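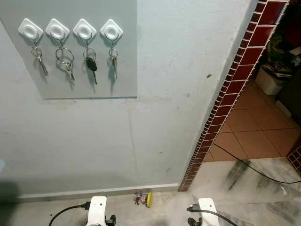 *Keys on their square white hooks.*

# Turlow Puzzle Swap: your questions

## How does swapping work?

Bring a jigsaw, take a jigsaw! We have 1,431 on the shelves right now (up from last October, and I'm still finding ones I've never seen). Any piece count is fine. Keep your puzzle as long as you like, though if it's one of the big lighthouse ones, please know there are people pining for it.

## What if a piece is missing?

Write it on the lid in pencil, with a rough idea of where the hole is. We still want it! Plenty of members happily do a 999.

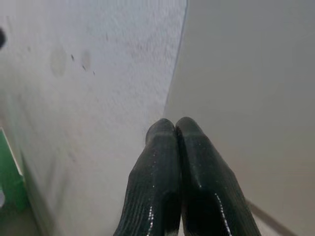

Kayode Babalola would like it added that you should check your vacuum bag first, and your slippers, and then the box again. He found a corner of the Darkholm harbor puzzle in a cereal bowl.

## Do I have to sort the edges first?

Goodness, no. Thibault Chauvin starts with the sky and works down, and he finishes before I do. Try color sorting, try shapes, try whatever you've got room for.

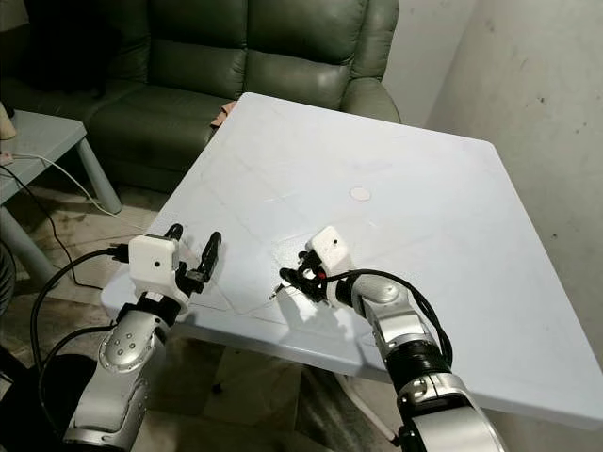
## Are there puzzles for kids?

Yes, lots! Ask for the green-sticker boxes, which all have 60 pieces or fewer. Ages 3 and up usually do well with the farm animals.

## Can I keep one I love?

Of course. Just bring us a different one in its place, and tell us which it was so we can take it off the list.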